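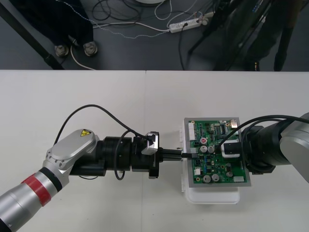

Diapositiva 1. Inserción del conector en la placa, con dos brazos. Taller compartido Drista.

Notas para el ponente. Duración prevista: 25 minutos, con turno de preguntas al final.

Apertura. Saludar en nombre del taller y agradecer a Stollell la cesión de la sala. Indicar que la presentación se refiere al proyecto Zellora, célula de montaje de dos brazos construida por los socios en el espacio común. Dejar la diapositiva 1 en pantalla durante toda la apertura.

Señalar el reparto de tareas: el brazo de la derecha sostiene por el lado derecho la placa verde, montada en un marco gris; el de la izquierda presenta el conector negro contra el borde izquierdo. (Pausa. El público suele fijarse primero en los cables.)

Diapositiva 2. Por qué dos brazos. El planteamiento inicial contemplaba un solo brazo y un útil de sujeción fijo. Se descartó porque cada modelo de placa exigía fabricar un útil nuevo, y el taller dispone de pocas horas de fresadora. Con el segundo brazo, el cambio de modelo se resuelve en el programa. Reconocer el coste: hay que calibrar ambos brazos entre sí, y la calibración se pierde si alguien desplaza la mesa.

Diapositiva 3. La inserción. Es la parte central de la charla; no apresurarla. Explicar las tres fases: aproximación, contacto y empuje. El contacto se hace a velocidad reducida. Si la fuerza lateral supera el límite fijado, el brazo retrocede 2 milímetros y repite la búsqueda, con un máximo de 3 intentos. Después se detiene y espera al operador.

Diapositiva 4. Resultados. En la última serie se completaron 61 inserciones sin intervención. Advertir expresamente que todas se hicieron con el mismo modelo de conector y que la cifra no debe extrapolarse a otros. Los fallos anteriores procedían casi siempre de un agarre torcido al recoger la pieza — no del empuje, como se supuso durante meses.

Diapositiva 5. Cableado y seguridad. Volver un momento a la diapositiva 1 y mostrar el cable que se eleva en arco sobre la muñeca izquierda. Comentar que la holgura debe comprobarse con la muñeca en sus posiciones extremas. Recordar la norma interna: ningún socio trabaja solo con los brazos en marcha.

Diapositiva 6. Próximos pasos. Mencionar la colaboración con Tahiri para el alimentador de piezas, cuya entrega está prevista en enero. No comprometer fechas de demostración pública.

Preguntas. Si se solicita el código, remitir a la página del taller. Las consultas sobre presupuesto se atienden por escrito.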